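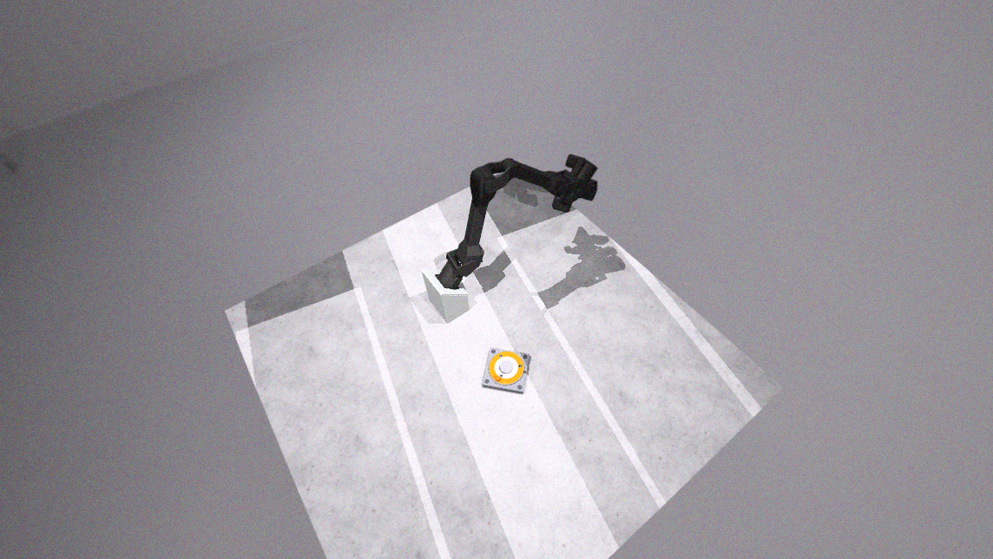
4. Caring for your sealed concrete worktop

This section covers the Komton worktop from the first day after fitting. For cutting, lifting and fixing, see section 3. Keep the care card that came in the sink box – you will need the batch number on it if you order more sealer.

4.1 The first weeks

The sealer is dry to the touch overnight but takes 10 days to harden fully. During this time:

1. Wipe up water as soon as you see it.
2. Do not use any cleaner. A damp cloth is enough.
3. Do not leave cardboard, rubber mats or plant pots on the surface.
4. Keep heavy appliances off the overhang.

Note: Small changes in color are normal while the slab dries out. Pale patches near the sink cutout are usually the last to even up.

4.2 Daily cleaning

1. Brush off crumbs and grit.
2. Wash with warm water and a little dish soap.
3. Rinse the cloth and go over the surface again.
4. Dry with a soft towel.

Caution: Do not use bleach, vinegar, lemon-based sprays or scouring powder. Acids will etch the surface even where the sealer is sound.

4.3 Removing stains

Oil and grease: Mix baking soda and water to a thick paste. Spread it over the stain, cover with plastic wrap and leave overnight. Scrape off with a plastic spatula and rinse. Old stains may need two or three rounds.

Coffee, tea and wine: Use the same paste, but check it after an hour.

Rust: Do not treat at home. Call the service desk and ask for Hiba Twal or Samer Karam.

4.4 Resealing

Reseal once a year, or sooner if drops of water soak in and leave a dark mark. One can of Sealer 438 covers 35 square feet with two coats.

1. Clean the worktop as in 4.2 and let it dry overnight.
2. Tape off the sink, faucet and wall edge.
3. Open a window. Put on gloves.
4. Stir the can – do not shake it.
5. Apply a thin coat with a lint-free pad, working from the back edge forward.
6. Wipe away any puddles before they turn tacky.
7. Wait four hours, then apply the second coat at right angles to the first.
8. Remove the tape while the second coat is still soft.

Warning: Used pads can heat up and catch fire. Lay them flat outdoors to dry before throwing them away.

4.5 Chips and scratches

Light scratches can be left until the next resealing. For chips, order repair kit 916 and quote your batch number so the filler can be matched.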